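双腕評価セル用平行グリッパ Strazds 2 製品情報

製品一覧 > エンドエフェクタ > 平行グリッパ > Strazds 2

概要

Strazds 2 は、小型双腕アーム向けの電動平行グリッパです。薄板、シート材、紙器の取り扱いを主な対象としています。特に、平置きされた段ボールブランクの端をつまみ、罫線に沿って起こし、折り曲げる工程での使用を想定し、指の形状と把持制御を設計しました。

従来の Amum シリーズは箱物や円筒物の把持を前提としており、指先が平坦で厚みがあります。そのため、作業面に密着したシートの縁に指を差し込むことが難しく、紙器工程では別売の爪を追加する必要がありました。Strazds 2 では指先を先細りの形状に改め、追加部品なしで縁からの進入に対応しています。

左右のアームには同一型番のグリッパを取り付けます。左右の区別はなく、予備品は一種類の在庫で足ります。

主な仕様

型番:Strazds 2
方式:電動平行開閉
表面色:黒(つや消し)
制御周期:30 Hz(Pleston コントローラ接続時)
接続:専用ケーブル1本(電源・通信共用)
取付:Amum シリーズと互換
手首カメラ:別売、専用ブラケットで固定
推奨対象:段ボールブランク、厚紙、樹脂シート、薄型パッケージ

把持力の設定は Pleston コントローラの画面から行います。設定値は段階式ではなく連続値です。紙器の場合は低い値から開始し、罫線付近に潰れが出ない範囲で上げてください。

評価セルでの比較試験

Iritz 技術評価室では、Strazds 2 と Amum 標準指を同じ双腕セルに順次装着し、展開状態の段ボールブランクを対象に比較試験を実施しました。作業面の色柄は指定せず、むしろ模様の強い面を用いて、カメラ側の検出条件が厳しくなるようにしています。

試行数は各指 217 回です。操作は遠隔教示で行い、同じ作業者が両方の指を担当しました。一日の試行は午前と午後に分け、午後の開始時に原点を取り直しています。
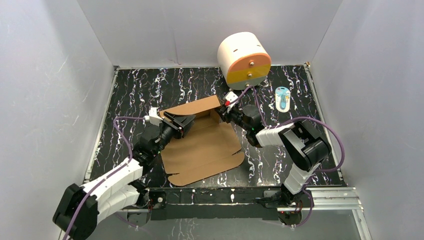

試験の手順は次のとおりです。

1. ブランクを作業面の中央付近に置く。向きは毎回変える。
2. 左アームで上辺のフラップを押さえ、右アームを反対側の角へ寄せる。
3. 罫線に沿ってフラップを起こし、折り癖を付ける。
4. 両腕を退避位置に戻し、ブランクの状態を記録する。

評価項目は、縁への進入の成否、把持後の滑り、罫線からの折れずれ、表面の圧痕の四つです。圧痕は目視で判定し、判定が割れたものは不良側に数えました。

ケーブルはアーム外側に沿わせ、手首の手前に余長を持たせています。余長が不足すると手首の旋回時にコネクタへ曲げ荷重がかかります。初期の試行で右腕側のコネクタに緩みが生じたため、その回は集計から除外し、余長を見直したうえで再試行しました。

結果の要点

縁への進入では、Strazds 2 が Amum 標準指を上回りました。差が大きかったのは、ブランクが作業面に密着している条件です。標準指は縁を押してしまい、シート全体が奥へ逃げる例が目立ちました。

把持後の滑りには、両者の間で明確な差がありません。滑りが生じた例の多くは、片側の指だけが先に接触した状態で閉動作を始めたものでした。これは指の形状よりも進入時の姿勢に依存します。

圧痕については、Strazds 2 のほうが不利な条件がありました。先端が細いため、把持力を標準指と同じ値に設定すると、表面に点状の跡が残ることがあります。紙器用プリセットではこの点を考慮し、初期値を低く設定しています。

手首カメラの取付と視野

手首カメラは、両方の指先が画面下端に入る角度で固定します。指先が画面外に出る配置では、縁との相対位置を操作者が判断できず、進入のやり直しが増えます。反対に指が画面の半分以上を占める配置では、折り線の確認に支障が出ます。

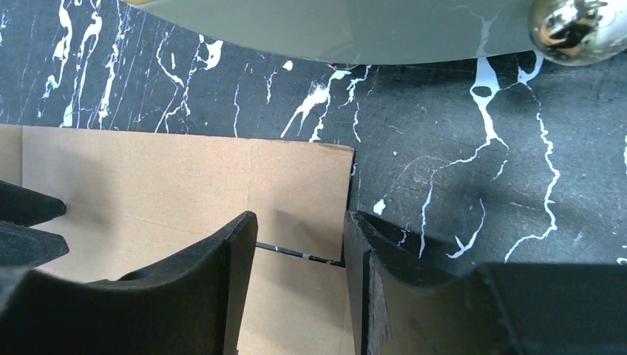

手首カメラの映像。開いた指の間に段ボールが見える。

ブラケットの角度は3か所のねじで調整します。出荷時の位置は標準指に合わせてあるため、Strazds 2 に交換した場合は再調整が必要です。調整後はねじを本締めし、グリッパを全開と全閉の間で数回往復させ、指先が視野から外れないことを確認してください。

作業面に光沢がある場合、照明の映り込みが縁の検出を妨げることがあります。露出は自動のままにせず、作業面と段ボールの両方が白飛びしない値に固定します。評価セルでは、照明を拡散光に替えたことで、露出値を変えずに左右のカメラを運用できました。

指先と縁の位置合わせ

縁からの進入では、閉じる前に左右の指先をシートの縁の延長線上に合わせます。指の合わせ目と縁の線が一致していれば、左右の指が均等に接触し、シートの逃げを抑えられます。ずれが残っている場合は、手首を回して修正してください。アーム全体を横移動させて合わせると、反対側の腕との干渉範囲が変わります。 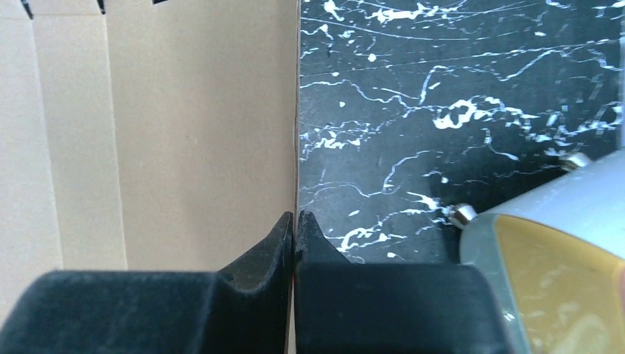 コントローラ設定

Pleston コントローラでは、紙器用プリセットを選択すると次の値が読み込まれます。

閉速度:低
接触検出:有効
検出後の待ち時間:300 ms
把持力:紙器用初期値
双腕同期:有効

待ち時間は、片側の指が先に接触した場合に姿勢を修正するための時間です。短縮は可能ですが、厚みのあるブランクでは折れずれが増える傾向が見られました。自動運転に移行する場合も、まず初期値のまま動作を確認し、その後に短縮を検討してください。

双腕同期を無効にすると、左右のグリッパは独立して開閉します。片腕で押さえ、もう片腕で折る動作ではこの設定も使用できます。同期の有無を動作中に切り替えることはできません。

起こした面への接近

ブランクが立体に近づくと、対象は平面から斜面に変わり、指の進入方向も変わります。起こした面の下に指を入れる動作では、作業面との隙間に注意が必要です。指の背が先に作業面へ触れると、接触検出が把持と誤認します。この場合は検出しきい値を上げるのではなく、進入角を見直してください。

また、手首カメラでは近距離の指先に焦点が合わないことがあります。折り目に焦点を合わせ、指先は輪郭で判断する運用を推奨します。評価時の焦点設定は、試験報告書の付録に掲載しています。

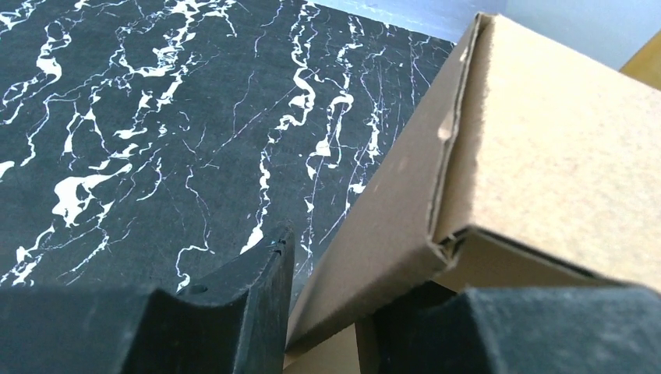 Idris Wogan:紙器の仮組みで Amum 標準指から置き換えました。縁への進入は確かに楽になりましたが、プリセットの把持力では二層の厚い段ボールを起こすときに力が足りません。少し上げると今度は跡が残ります。指の内側に貼る保護パッドを出す予定はありますか。

Iritz 製品担当より:保護パッドは現在試作中で、3月に評価用の提供を開始する予定です。パッド装着時は全閉位置が変わるため、原点の再取得が必要になります。二層品については、把持力を上げる前に、把持位置を罫線から離してお試しください。てこの効果により、同じ設定値でも起こせる場合があります。

保守

指の表面には紙粉が付着します。連続運転では一日一回、乾いた布で拭き取ってください。溶剤は使用できません。溝に残った紙粉はブラシで除去します。エアブローは、紙粉が開閉機構の内部に入るおそれがあるため避けてください。

指の交換時期は先端の摩耗量で判断します。左右の先端を合わせたときに隙間が目視できる場合は、両方の指を同時に交換してください。片側のみを交換すると、把持中心がずれます。

同梱品

グリッパ本体 1
指 1組(本体に装着済み)
専用ケーブル 1
取付ねじ 1式
取扱説明書 1

手首カメラ、カメラブラケット、Pleston コントローラは同梱されません。

ご注文について

双腕セルでご使用の場合は、本体を2台ご注文ください。Amum シリーズをお使いで指のみの交換を希望される場合は、本体の製造番号を添えてお問い合わせください。初期ロットでは指の取付穴の位置が異なり、変換プレートが必要です。

評価機の貸出は Iritz 営業窓口で受け付けています。貸出にはコントローラと紙器用プリセットが含まれます。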